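Encyclopedia > Home and Household > Electricity > Power strips

Print this article | E-mail this article

POWER STRIP

A power strip is a row of electrical outlets set in one long housing and fed by a single cord, so that several lamps, chargers or small appliances can share one outlet in the wall. Depending on where you grew up you may know it as an extension block, a multi-socket, a plug board or simply "the strip," and in a good many homes there is one behind the television that hasn't been moved since the day the family arrived.

Early forms

Before strips were common, people managed with adapters screwed into the ceiling light, and the iron was often run from a cord dangling over the kitchen table. In the old mill town of Larley, the household historian Albertina Amaral gathered the recollections of 50 families for her book on domestic wiring, and a surprising number of them spoke fondly of a homemade strip, usually a length of board with outlets screwed down along it (and usually an uncle who was very proud of it). Molded housings gradually took the place of these, being lighter and a good deal safer.

Switches

The simplest strips have no switch at all. Many have one master switch for the whole row, and others give each outlet a switch or button of its own, which is handy if you want the lamp off and the clock left running. 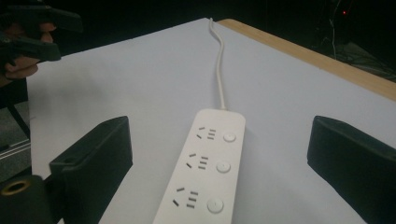 Power strip with a push button beside each outlet.

Satish Katiyar, writing in the Karkville Home Almanac, argued for individual switches as early as his first April column, and kept up the argument cheerfully for 11 years. His readers mostly wrote back to ask about fuses.

Load and safety

Every strip has a maximum load, normally marked on the housing, and it applies to everything plugged in taken together. Heaters, kettles and irons draw a great deal of current and are best given a wall outlet to themselves.

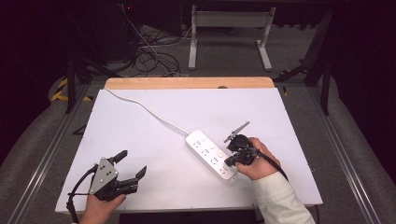 Plugging one strip into another, known as daisy-chaining, is discouraged nearly everywhere, as is running the cord under a rug, where wear goes unnoticed and heat can build up. A strip is also not necessarily a surge protector, though the two look so alike that they are constantly confused. Surge protectors contain a part that wears out with use, and Celeste Caldeira's household guide suggests writing the date of purchase on the underside with a marker.

See also: Extension cord; Fuse; Surge protector; Wall outlet

Filed under: Electricity in the home, Everyday objects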